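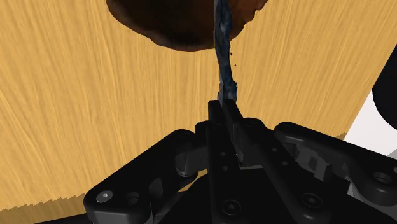

# skeltska-stems

Loops, stems and leftovers from the Skeltska recordings, finally in one place and finally with sensible file names! If you've ever wanted to pull apart *Zonberg* and hear what the low end is doing under all that hiss, you can now do exactly that, and I can't wait to hear what you find.

Skeltska is a bass, tape and voice project by me (Ruby-Lee Kerslake) and Tobiloba Briggs. Tobiloba sings and plays the fretless, I do the tape loops and the patches, and we both fight over the reverb. These files cover everything we recorded for the first two albums, plus the pieces that never made it onto anything.

Last updated October 3, 2024.

## What you get

- `stems/` has full-length stems for all 41 pieces, lined up so you can drop them in at bar one
- `loops/` has the short stuff, around 2,000 files, cut tight and named by key where there is a key
- `voice/` has Tobiloba's dry vocal takes, including whispers, hums and one very long yawn
- `patches/` has the patches I used for the granular and looping parts
- `notes/` has scans of our session notebooks, typed up where my handwriting allowed it

Everything is 24-bit WAV at 48 kHz, apart from the cassette transfers in `loops/tape_old/`, which were made at 44.1 years ago and sound better left alone. I tried resampling them and lost a sort of fluttery grit at the top that I love, so they stay as they are.

## Naming

```
zonberg_bass_fretless_02_Dm.wav
omoregie_tape_loopC_slow.wav
anodley_voice_hum_04.wav
```

Album or session first, then the source, then whatever helps. `slow` means half speed on the machine, not stretched later. `x` at the end means there's a click, a cough or a door in it somewhere. Please don't skip the `x` files! Some of the best bits are in there, and the door in `omoregie_tape_loopA_x.wav` is in tune with the bass.

## The three sessions

**Zonberg** is the earliest and the roughest. We had one decent microphone and a bass amp that buzzed at a slightly flat G, so half the album ended up in G minor to keep it company. Most pieces sit at 95 BPM, though the loops drift a good deal and you'll want to nudge them by ear.

**Omoregie** is where the voice comes forward. Tobiloba had been listening to a lot of choir records and wanted everything stacked, so you'll find piles of takes that only make sense when you play them together. Try muting the lead and leaving the others in. It's gorgeous, a bit like hearing a party through a wall.

**Anodley** never became an album. It was meant to be one long piece for two basses and four tape machines, and we played it live once, in January, in a room so cold that the tape ran sluggish and the tuning pegs fought back. The recording is in `stems/anodley_live/` as a stereo pair plus both direct bass signals.

## Getting a rough mix going

Start with the faders down and bring up `bass_fretless` until it feels warm. Add one tape loop. Wait. Our pieces move slowly, and it's tempting to throw everything in during the first minute, but they really do open up if you let a single loop go round a few times on its own.

After that:

1. Bring in a second loop of a different length and let the two slide against each other.
2. Roll off the tape tracks above 3,000 Hz if the hiss is getting in the way of the voice. I usually leave it in.
3. Add the voice last, dry, and only then reach for reverb. 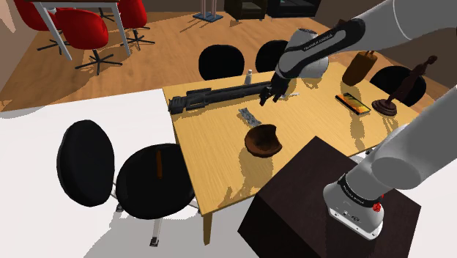 The panning on Omoregie puzzled people when the album came out, so it deserves a few words. We wanted width without the usual trick of pushing everything hard left and hard right, and the sound I had in my head was a big shared surface where every source has its own patch. Picture the loops like the objects spread over that light wooden table, each in its own spot, with the voice as the one white arm working above all of them. In practice the loops get small, uneven pan positions and stay there for the whole piece, and the voice is the only thing that's automated. The pan values are written into `notes/omoregie_mix.txt`, and they're a great place to start if you'd like to remix one of those tracks and keep its shape.

Two exceptions: "Ladder Song" is mono from start to finish, and on "Salt Hour" the bass wanders to the right near the end. That was a mistake on my part. We both liked it so much that it stayed.

## Patches

You'll find two main ones, and both are simple enough to rebuild in whatever you use.

`slowturn` is a plain looper with four heads. Each head reads the same buffer at its own speed, and the speeds are never quite multiples of each other. Feed it a held note from the fretless and go make tea.

`scoop` is the granular one, and it's the one I get the most mail about.

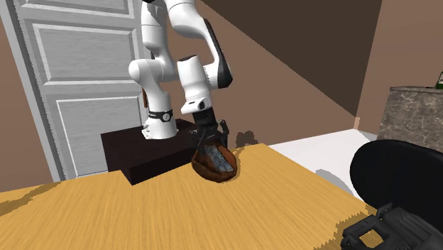 The idea in `scoop` is that you load a pile of short sounds and let the patch choose from them, so you're never triggering anything by hand. Hums work beautifully, and so do string squeaks and the little breaths before a phrase. Each grain is a fresh reach into the pile, much like the black gripper dipping into its round brown bowl: down, into whatever's there, and up again. `depth` sets how far down the pile it's allowed to go, so a low value keeps returning to the most recent sounds and a high one starts digging up things you recorded ten minutes ago. `rest` is the gap between grips. Turn `rest` way up and you've basically got the second half of "Anodley (for two)", which still gives me goosebumps.

A few settings we keep coming back to:

| name | depth | rest | good with |
|---|---|---|---|
| murmur | low | short | voice hums |
| attic | high | long | old cassette loops |
| drizzle | medium | very short | string squeaks |
| far_choir | high | short | the stacked Omoregie takes |

## Known problems

- `zonberg_tape_loopF` has a dropout near the start. The cassette is gone, so there's no better transfer.
- The vocal stem for "Ladder Song" is a few samples late. You'll only notice if you flip the phase.
- `slowturn` clicks when you change the buffer length while it's running. Stop it first.
- Some notebook pages are upside down in the PDF. I keep meaning to fix that.

## Using the files

Remix them, sample them, stretch them until they fall apart, put them under your film or your dance piece. Released music is fine, paid or free. We'd like a credit to Skeltska somewhere people can find it, and we'd like you not to repackage the folders as your own sample library. Tobiloba also asks that the vocal takes not be used to train or build a synthetic singing voice.

If you make something, please open an issue titled `listen` and drop in a link. We play every one of them, usually the same evening and usually too loud.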